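공유 주방 안내서 3장. 전자레인지 설치와 사용

이 장은 Dimum 하우스 2층 주방에 전자레인지를 새로 놓거나, 자리를 옮기거나, 그냥 밥을 데우려는 분을 위한 것입니다. 오븐은 4장, 식기세척기는 5장을 보십시오. 제조사 설명서는 싱크대 위 서랍에 들어 있으며, 이 장과 제조사 설명서의 내용이 다르면 제조사 설명서가 이깁니다. 이 장을 쓴 사람도 그 점에 불만이 없습니다.

3.1 놓을 자리 정하기

1. 평평하고 흔들리지 않는 탁자를 고릅니다. 한쪽 다리 밑에 접은 영수증을 받쳐 둔 탁자는 평평한 탁자로 치지 않습니다.

2. 탁자 위를 닦고 완전히 말립니다. 설탕 알갱이가 남아 있으면 제품을 밀 때 긁히는 소리가 나는데, 그 소리가 나면 이미 늦었습니다.

3. 제품을 두 손으로 밑면을 받쳐 들어 옮깁니다. 문손잡이를 잡고 들려는 분이 해마다 계시지만, 우리 제품에는 문손잡이가 없습니다. 문은 버튼으로 엽니다.

4. 뒷면과 옆면, 윗면에 제조사 설명서가 요구하는 만큼 공간을 비웁니다. 벽에 바짝 붙이면 주방이 넓어 보이기는 합니다.

5. 전원 코드가 탁자 모서리에 눌리거나 사람 다니는 길로 늘어지지 않게 정리합니다.

주의: 제품 윗면은 선반이 아닙니다. 빵 봉지, 우편물, 고무장갑, 반쯤 읽은 소설을 올려 두지 마십시오. 통풍구를 막을 수 있고, 소설은 결말을 모른 채 눅눅해집니다.

3.2 전원 연결

1. 접지된 벽 콘센트에 플러그를 직접 꽂습니다. Haberkorn 멀티탭은 책상용으로 지급한 것이니 주방으로 가져오지 마십시오. 전기주전자와 한 멀티탭에 물려 동시에 돌리는 실험은 지난겨울에 충분히 했고, 그날 저녁 2층 전체가 결과를 어둠 속에서 공유했습니다.

2. 플러그를 꽂은 뒤 표시창에 불이 들어오는지 확인합니다.

3. 불이 들어오지 않으면 콘센트에 다른 기기를 꽂아 봅니다. 다른 기기도 켜지지 않으면 복도 분전함을 확인하고, 차단기가 내려가 있으면 직접 올리지 말고 관리실에 알리십시오.

4. 문을 열어 안쪽에 포장재, 완충재, 테이프가 남아 있지 않은지 봅니다. 제품에 딸려 온 비닐봉지는 보관하지 말고 버립니다. 언젠가 쓸 일이 생긴다는 믿음은 개인 방에서만 유지해 주십시오.

3.3 조작부 익히기

조작부는 문 오른쪽에 세로로 길게 붙어 있습니다. 맨 위가 표시창이고, 그 아래에 10, 1, 5라는 숫자가 나란히 있어 시간을 빨리 맞출 때 씁니다. 그 밑으로 베이지색 버튼이 두 개씩 두 줄, 다시 그 밑에 − 와 + 가 양 끝에 있는 넓은 버튼이 있습니다. 혼자 주황색인 버튼도 하나 있습니다. 문을 여는 버튼은 맨 아래쪽의 타원형인데, 본체와 같은 크림색이라 처음 온 손님은 대개 한 번쯤 문틈에 손톱을 넣어 봅니다. 말려 주십시오.

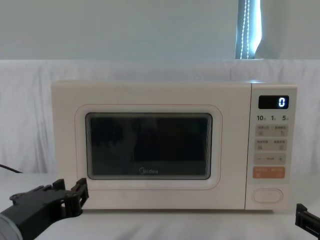

버튼의 글자는 중국어입니다. 읽지 못하는 분을 위해 Wostik 라벨지로 한글 이름표를 만들어 서랍에 넣어 두었으니, 붙이고 싶은 분은 제조사 설명서와 하나씩 대조한 다음 버튼 옆 빈자리에 붙이십시오. 버튼 위에 바로 붙이면 누를 때마다 밀려서 한 달쯤 뒤에는 해동이라는 이름표가 엉뚱한 버튼에 가 있습니다. 이름표를 짐작으로 붙이는 일은 더 곤란합니다. 냉동 만두는 짐작을 용서하지 않습니다.

3.4 처음 사용하기 전 점검

1. 안쪽을 부드러운 젖은 천으로 닦고 마른 천으로 한 번 더 닦습니다.

2. 회전판이 있는 제품이면 제자리에 맞춰 얹고 손으로 돌려 봅니다. 걸리는 느낌이 있으면 들어냈다가 다시 놓습니다.

3. 전자레인지용 컵에 물 290 ml를 담아 안쪽 가운데에 놓습니다. 290인 까닭은 주방에 비치된 Cirell 머그의 안쪽 눈금이 거기 있기 때문이고, 과학적인 이유를 물으시면 답할 사람이 없습니다.

4. 문을 끝까지 닫습니다. 문틈에 행주가 물리지 않았는지 봅니다.

5. 2분을 맞추고 작동시킵니다. 끝날 때까지 옆에 있으십시오.

6. 끝나면 20초 기다린 뒤 문을 열고, 컵은 장갑을 끼고 꺼냅니다. 물이 따뜻하면 점검은 끝입니다. 그 물로 차를 우려도 됩니다.

주의: 데운 액체는 끓는 기색이 없다가 컵을 건드리는 순간 넘칠 수 있습니다. 얼굴을 가까이 대고 확인하지 마십시오.

주의: 빈 상태로 작동시키지 마십시오. 시계 대신 쓰는 것도 빈 상태로 작동시키는 것에 들어갑니다.

3.5 데우기

1. 그릇 바닥에서 전자레인지용 표시를 찾습니다. 표시가 없으면 다른 그릇을 씁니다. 금테 두른 접시는 예쁘지만 안에서는 더 화려해집니다.

2. 음식에 덮개를 느슨하게 씌웁니다. 꽉 밀폐된 뚜껑은 한쪽을 열어 둡니다.

3. 짧게 맞추고, 꺼내서 젓고, 모자라면 더 돌립니다. 한 번에 길게 돌린 카레는 가장자리는 용암이고 가운데는 10월의 바다입니다.

4. 껍질째 삶은 달걀, 통밤, 소시지처럼 막이나 껍질이 있는 것은 제조사 설명서를 먼저 읽습니다. 달걀은 읽어 봐도 안 됩니다.

5. 다 먹을 때까지 기다리지 말고 튄 자국을 바로 닦습니다.

참고: 생선을 데우는 것은 금지되어 있지 않습니다. 다만 창문을 먼저 여시고, 그다음에 복도 쪽 문을 닫으십시오. 순서가 반대면 3층에서 내려옵니다.

3.6 청소

1. 플러그를 뽑고 안쪽이 식을 때까지 둡니다.

2. 안쪽 벽은 중성세제를 묻힌 천으로 닦고, 물만 적신 천으로 세제를 걷어 냅니다.

3. 문 유리는 어두운 색이라 지문이 잘 보입니다. 마른 극세사 천으로 마무리합니다. 겉면의 크림색 부분에는 철수세미나 연마제를 쓰지 마십시오. 얼룩은 없어지지만 광택도 같이 없어집니다.

4. 조작부에 세제를 직접 뿌리지 않습니다. 천에 묻혀서 닦습니다.

5. 냄새가 남으면 문을 열어 두어 환기합니다. 커피 찌꺼기를 넣어 두는 분은 꺼내는 것까지 맡아 주십시오.

3.7 이상이 있을 때

표시창이 켜졌는데 작동하지 않음: 문을 열었다가 다시 끝까지 닫습니다. 문이 덜 닫힌 경우가 많습니다.

안에서 불꽃이 튐: 즉시 멈추고 플러그를 뽑습니다. 은박지나 숟가락이 있는지 봅니다. 숟가락이 나왔으면 씻어서 제자리에 두시고, 벽에 그을린 자국이 있으면 신고하십시오.

안에서 연기가 남: 문을 열지 말고 멈춘 뒤 플러그를 뽑습니다. 연기가 가라앉을 때까지 문은 닫아 둡니다. 궁금해도 닫아 둡니다.

문이 뒤틀렸거나 잘 닫히지 않음: 쓰지 마십시오. 테이프로 고정하는 것은 수리가 아닙니다.

위 방법으로 해결되지 않으면 플러그를 뽑은 채로 두고 관리실 내선 124로 연락하십시오. 증상과 마지막으로 넣은 음식을 함께 말씀해 주시면 됩니다. 누구 음식이었는지는 묻지 않습니다.

개정일: 2026년 10월 12일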